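*2019년 8월 26일, 글 와다 미사키(Misaki Wada)*

# 그릇은 왜 거의 다 둥글까?

부엌 찬장을 한번 열어 보세요. 밥그릇, 국그릇, 접시, 컵. 거의 다 둥급니다. 네모난 접시가 한두 장 있을지도 모르지만, 그런 접시는 대개 손님이 올 때만 나오고 평소에는 맨 밑에서 잠을 잡니다.

그런데 방을 둘러보면 책도 네모, 문도 네모, 창문도 네모입니다. 여러분이 하기 싫어하는 문제집도 물론 네모지요. 왜 밥 먹을 때 쓰는 물건만 이렇게 고집스럽게 동그랄까요?

어른에게 물어보면 보통 "원래 그래"라고 합니다. 어른이 잘 모를 때 쓰는 말이에요. 우리는 조금 더 파 보겠습니다.

## 돌리면 둥글어진다

첫 번째 까닭은 만드는 방법에 있습니다. 옛날 옛적, 물레가 나오기 전에는 흙을 가래떡처럼 길게 밀어서 뱅글뱅글 쌓아 올렸습니다. 흙 가래떡은 돌려 쌓기가 편합니다. 네모로 쌓으려면 모퉁이마다 꺾어야 하는데, 꺾은 자리는 벌어지고 갈라지기 쉽거든요.

그러다 사람들은 물레를 만들었습니다. 물레는 흙덩어리를 올려놓고 빙빙 돌리는 판이에요. 도는 흙에 손을 가만히 대고 있으면 튀어나온 곳이 깎이고 눌려서 저절로 동그래집니다. 말은 쉽습니다. 저는 쓰지 마을의 도자기 공방에서 처음 물레를 돌려 보았는데, 6분 만에 제 흙은 둥근 그릇도 네모난 그릇도 아닌 무언가가 되었습니다. 선생님은 한참 들여다보시더니 "모자인가요?" 하고 물으셨어요. 저는 그렇다고 했습니다.

물레로 네모난 그릇을 만들기는 아주 번거롭습니다. 그래서 네모난 그릇은 흙을 판처럼 납작하게 밀어서 이어 붙이거나, 틀에 눌러서 만듭니다.

## 모서리는 겁이 많다

두 번째 까닭은 불입니다. 흙 그릇은 가마에 넣어 아주 뜨겁게 굽습니다. 흙은 마르면서 줄어들고, 구우면서 또 줄어듭니다. 여러분이 아끼는 스웨터를 뜨거운 물에 빨았을 때와 조금 비슷한데, 그릇은 혼나지 않는다는 점이 다릅니다.

둥근 그릇은 빙 둘러 비슷하게 줄어듭니다. 네모난 그릇은 그렇지 않아요. 가장자리와 모서리가 가운데보다 먼저 마르고, 먼저 마른 곳은 아직 젖은 곳을 잡아당깁니다. 그러다 한쪽이 휘거나 금이 갑니다. 네모난 접시를 식탁에 놓았는데 덜그럭거린다면 가마 안에서 힘든 하루를 보낸 접시일지도 모릅니다.

다 구운 뒤에도 모서리는 걱정거리입니다. 싱크대에서 다른 그릇과 부딪칠 때 뾰족한 곳은 좁은 자리로 충격을 받습니다. 이가 잘 빠지는 거예요. 그릇에도 '이'가 있다니 이상한 말이지만, 그릇 가장자리가 조금 떨어져 나가면 어른들은 정말로 "이가 빠졌다"고 합니다. 안타깝게도 새 이는 나지 않습니다.

## 둥글면 많이 담긴다

끈으로 해 볼 수 있는 실험입니다. 길이가 100센티미터인 끈을 준비해서 양 끝을 묶으세요. 매듭에 들어가는 길이는 모른 척해 줍시다.

1. 모눈종이를 넓게 이어 붙인 다음, 그 위에 끈으로 네모를 만듭니다.
2. 끈 안에 들어간 칸을 색칠합니다.
3. 같은 끈으로 이번에는 동그라미를 만들고, 다른 색으로 칠합니다.
4. 어느 쪽 칸이 더 많은지 비교합니다.

동그라미가 이깁니다. 똑같은 길이로 둘러쌀 때 안쪽이 가장 넓은 모양이 원이거든요. 그러니까 같은 길이의 테두리로 밥을 더 많이 담고 싶다면 둥글게 만드는 게 이득입니다. 시금치나물이 나오는 날에는 네모 그릇을 달라고 해 볼 수도 있겠지만, 통할 것 같지는 않네요.

## 숟가락도 둥근 그릇 편

국을 거의 다 먹고 마지막 한 숟가락이 남았다고 해 봅시다. 둥근 그릇이라면 국물이 가운데로 모이고, 숟가락도 둥그니까 바닥을 따라 스르륵 떠집니다. 네모난 통이라면? 국물은 구석에 숨습니다. 숟가락은 구석까지 들어가지 못하고요. 도시락 구석에 끼인 밥풀 하나를 두고 5교시 종이 칠 때까지 싸워 본 사람은 무슨 말인지 알 겁니다.

설거지도 마찬가지예요. 수세미를 쥔 손은 빙글빙글 도는 것을 좋아합니다. 구석이 있으면 손가락을 세워 후벼야 합니다. 설거지하는 사람에게 둥근 그릇과 네모난 그릇 중에 뭐가 좋은지 물어보세요. 물어본 김에 고무장갑을 건네받을 수도 있으니 조심하고요.

## 그럼 접시와 그릇은 뭐가 다를까

접시는 납작하고 그릇은 깊습니다. 이게 끝이냐고요? 거의 끝입니다. 국물이 있는 음식은 벽이 필요하니까 깊은 그릇에 담고, 부침개처럼 얌전히 누워 있는 음식은 얕은 접시에 담습니다. 문제는 가운데에 낀 녀석들입니다. 카레를 담는 그릇은 접시처럼 넓은데 그릇처럼 오목해요. 커켈 그릇 박물관에는 이 문제로 오래 다툰 흔적이 있습니다. 한 진열장의 이름표에 처음에는 '접시'라고 쓰여 있었는데, 그 위에 '그릇'이라고 덧붙였고, 지금은 그냥 '담는 것'이라고 되어 있습니다.

그 박물관에는 그릇과 그릇 조각이 모두 3264점 있습니다. 온전한 것보다 깨진 것이 훨씬 많아요. 땅속에 오래 묻혀 있다 나온 조각들이지요. 조각만 보고 원래 모양을 어떻게 알까요? 이때도 둥근 모양이 도움이 됩니다. 둥근 그릇의 테두리 조각이 하나만 있어도, 그 휜 정도를 동그라미 자에 맞춰 보면 그릇이 얼마나 컸는지 짐작할 수 있습니다. 피자 한 조각을 보고 피자 한 판의 크기를 알아맞히는 것과 같습니다. 직선으로 된 조각이라면 그 변이 어디까지 이어졌는지 알기가 훨씬 어렵습니다.

## 바닥을 뒤집어 보면

빈 밥그릇을 뒤집어 보세요. **빈** 그릇이라고 했습니다. 바닥에 동그란 테가 둘러져 있지요? 이것을 '굽'이라고 합니다. 굽은 그릇을 식탁에서 살짝 띄워 줍니다. 뜨거운 국이 담겨 있어도 굽 쪽을 잡으면 덜 뜨겁고, 바닥 전체를 평평하게 만들지 않아도 테두리만 고르면 흔들리지 않습니다.

굽 끝을 만져 보면 까슬까슬한 것도 있습니다. 그릇 겉이 반들반들한 것은 유약 덕분인데, 유약은 가마 안에서 녹았다가 식으면서 유리처럼 굳습니다. 굽 끝까지 유약을 바르면 그릇이 가마 선반에 딱 붙어 버려요. 그래서 거기만 닦아 내고 굽습니다. 옛날에 누군가는 이 사실을 선반을 통째로 버리면서 배웠을 겁니다.

## 네모의 반격

여기까지 읽고 네모가 불쌍해졌다면 마음이 따뜻한 사람이군요. 네모에게도 잘하는 일이 있습니다. 바로 나란히 놓기입니다. 둥근 접시를 아무리 바짝 붙여도 사이사이에 빈틈이 생기지만, 네모난 것은 딱 맞게 붙습니다. 그래서 도시락 통과 반찬 통은 네모가 많고, 그릇을 얹어 나르는 쟁반에도 네모난 것이 흔합니다. 쟁반의 모서리는 둥글게 굴려 놓기도 합니다. 네모로 살되 뾰족한 데는 둥근 쪽에 양보한 셈이지요.

4월에 불트우드 초등학교 3학년 친구들이 '내가 쓰고 싶은 그릇'을 그려서 보내 주었습니다. 그림은 모두 50장이었는데, 별 모양, 공룡 발자국 모양, 그리고 시금치만 넣으면 바닥이 열리는 그릇이 있었습니다. 마지막 것은 특허를 내야 한다고 생각합니다. 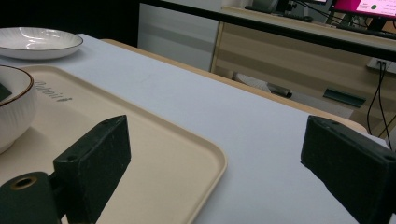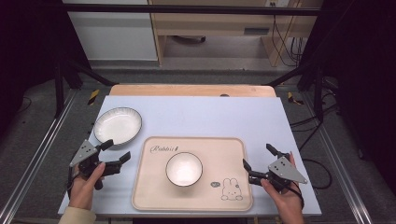
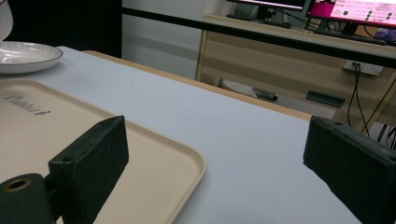

두 번째 사진: 토끼 그림 쟁반에 놓인 둥근 그릇과 그보다 얕고 넓은 접시.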